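About Drasmont

Drasmont is a language school for grown-ups. We teach Czech, Slovak, Ukrainian and Amharic, mostly in the evenings, to people who have jobs, kids, aging parents and about a dozen other reasons they never got around to it before. We love what we do, and if you've ever sat at a family table smiling and nodding while the jokes went past you, we'd love to have you in a class.

How we got going

The school began in Žofie Danko's kitchen. Žofie had been tutoring a neighbor in Slovak so he could talk to his grandmother on the phone, and the neighbor brought his sister, and the sister brought two people from her choir, and pretty soon there weren't enough chairs. They met on Monday nights at seven and ran late every single time. Žofie wrote the lessons by hand on the backs of old sheet music, and we still have most of those pages in a binder at the front desk. Ask to see them! The one about ordering soup is a classic.

After the kitchen came a rented room over a shoe repair shop, and after that the building we're in now, which used to be a print works. The floors slope a little. The radiators knock. We've been here long enough to be fond of both.

Last year 509 people took a class with us. Some came for one short course before a trip, and some have been here so long they correct our handouts.

How we teach

We start with talking. In your first class you'll say your name, say where you're from, ask somebody else the same things and get it wrong a few times, and by the end of the night you'll have had a real (if very short) conversation. Grammar comes in as you need it. Czech and Slovak have a lot of endings, and we won't pretend otherwise, but they go down much more easily once you've got some sentences in your ears to hang them on.

No class has more than 20 people in it, and the beginner groups are usually a good deal smaller. We split into pairs a lot. We sing sometimes. You can sit out the singing.

A big part of every course is everyday vocabulary — the stuff you find in drawers and on shelves, the words children know by the age of four and textbooks skip. Where is it? What's it in? Is it under that, or next to it, or inside? Those little place words are some of the hardest things to get right in any of our four languages, and we come back to them at every level.
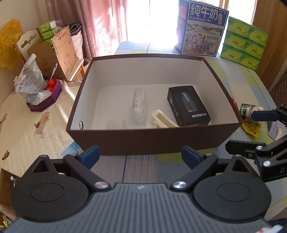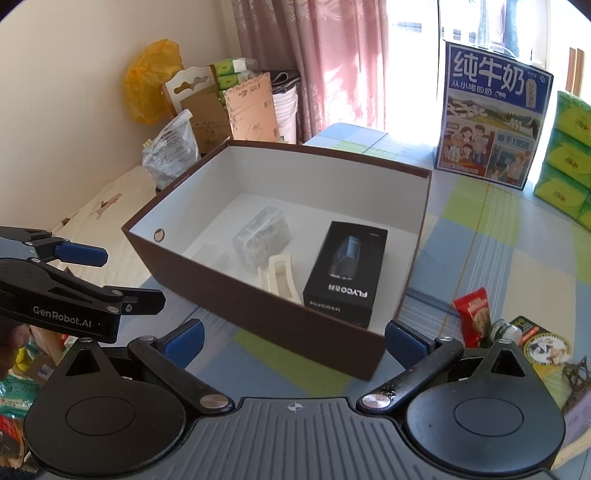
Amharic learners get extra time at the start for reading. The script has a lot of characters, but they come in families, and there's a wonderful moment a few weeks in when the families click and people start reading shop signs out loud on the bus. Ukrainian learners go through something similar with Cyrillic, only quicker. We give both groups a reading hour before class, starting at six, and anybody from an earlier year is welcome to come back and sit in.

Our courses

Skina is the beginner program. It covers Czech and Slovak, one evening a week, and it assumes you know nothing at all. If you know a little from home, come anyway. A lot of our Skina students have a pile of kitchen words and lullabies and no idea how to put them into a sentence, and that's a lovely place to begin.

Fikre is our Amharic program, and it's the one that has grown fastest. It started as one small group of adoptive parents and now runs at three levels, with a Saturday session for families where kids and parents learn in the same room. The Saturday session is loud. Bring a snack to share if you can.

Ninel is the Ukrainian program. It runs in the evenings like the others, with an added conversation table on Thursdays where native speakers who are learning English trade half an hour of one language for half an hour of the other. Friendships have come out of that table, and so has one very serious chess rivalry.

For people past the intermediate level in any language we hold a reading group. This term the Czech readers are working through a book of short stories about railroad workers, and the Slovak readers are arguing about a cookbook.

The library

We're proud of our library, maybe a bit more than we should be. It has 1135 books in it, along with a shelf of comics, a stack of board games and a drawer of old postcards that students have used for writing practice. Any student can borrow anything for as long as the course lasts. Picture books for small children go out more than anything else, and plenty of them go to students with no small children. They're great for learning verbs.

If you have books to give, please call first. We can always use cookbooks, detective novels and anything with big print. We can't take encyclopedias anymore.

Our teachers

All of our teachers grew up speaking the language they teach, and all of them have learned at least one other language as adults. We feel strongly about that second part. A teacher who has stood in a post office with no idea how to ask for a stamp is a patient teacher. Žofie still takes the Monday beginners in Slovak, and this year she's also a student in Fikre, where she sits in the back row and does all her homework in green ink.

Coming to visit

You can sit in on any beginner class once for free. New groups start in September and January, and there's a short summer course that opens for sign-up in May. The front door sticks, so give it a good push. The office is up 2 flights on the left and there's an elevator around the side by the bike racks.

Classes let out at nine, and people tend to hang around on the steps for a while after that, still practicing.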